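Home | Projects | Old Machines | About | Contact

Bringing an old Dell tower back from the closet

February 25, 2023 — 4 min read

I love old desktop towers. I love the weight of them, the drive cages, the plastic latches that someone clearly spent a long time designing. So when I started on this Dell I was in a very good mood before a single screw came out!
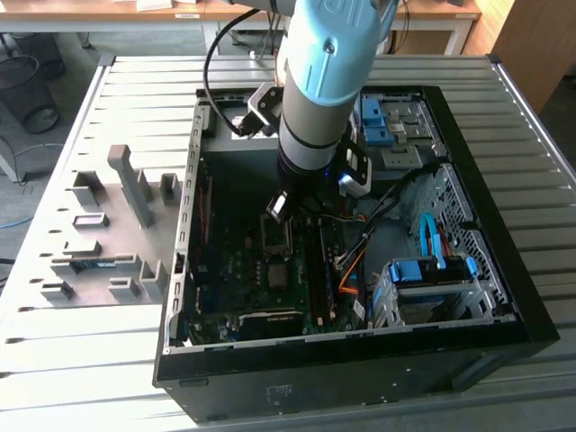
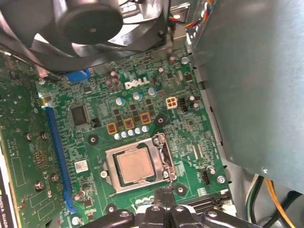 I bought my first used Dell back in September and have been hooked on them ever since. They're cheap, they're built for people who had to fix hundreds of them, and you can get at nearly everything without swearing. Look at those blue tabs and latches on the drives — if it's blue, you're probably meant to pull it. The hard disk caddy has two of them, and a squeeze is all it should take. Compare that with the Vanico case I wrestled last year, where the drive screws hid behind a panel that hid behind another panel (I still have the scratch on my thumb).

My favorite part is always the socket. A metal frame, a lever down the side, a square chip under it, and that's your whole processor. The mounting holes sit out around it, one near each corner, and I like to clean that area first so I don't drag old paste across the board. I use a coffee filter and a little alcohol, and I go slowly near the capacitors.

The plan for this one is simple. New paste on the CPU, a Plaleo solid state drive for the system, and the old hard disk stays for storage. I paid 13 dollars for the paste, which felt like a lot until I remembered it'll last me 4 more machines. The memory will wait until I find a matched pair I like.

Cables are where I always lose an evening. SATA leads in these towers come in cheerful colors and run wherever they please, and I can't close a lid on a mess. I've got a bag of 199 little Velcro ties (it said 200, I counted, I had to know) and I intend to use far too many of them.

Next post will be fans and dust, and yes, I'm excited about dust.

3 comments

rustyheatsink: I miss cases like this. My Trovska tower has glass on every side and nowhere to put a drive!

plumline: Which coffee filters? The brown ones leave fibers for me.

oldbeige: Check the coin battery while you're in there. Mine was dead and I blamed the memory for a week.

Older posts | Newer posts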